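Fanni Győri tests grippers in simulation before anyone at Skarnberg orders a part. Since May she has run 1041 grasps on a two-armed robot, using the same rooms each time and swapping only the fingers and the controller settings.

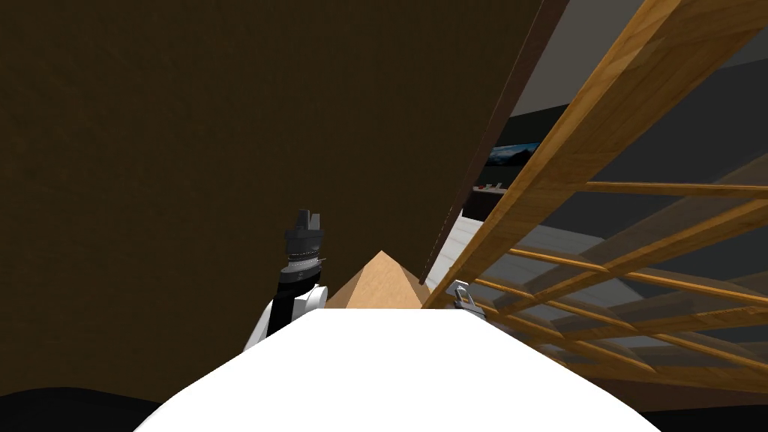
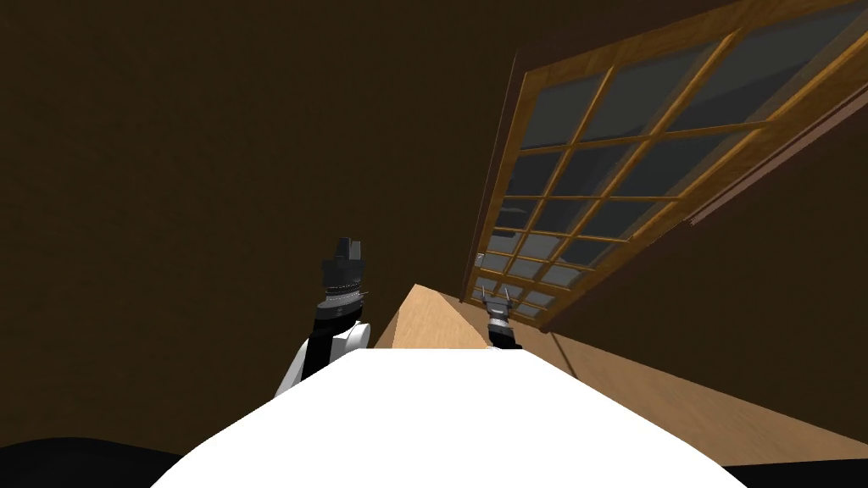

*The simulated robot with both grippers raised, the smaller-looking one by the rack in the first picture and by the glazed door in the second.*

Her shortlist is down to 2 designs. The wide one held on 56 more tries than the narrow one — mostly with boxes — but it was slower to close. Tibor Boros, who writes the controller at Hakurberg, thinks 3 of the settings explain the lag. He wants the runs repeated with a softer grip before the wide fingers are dropped. Győri has the repeat booked for Tue 1 July.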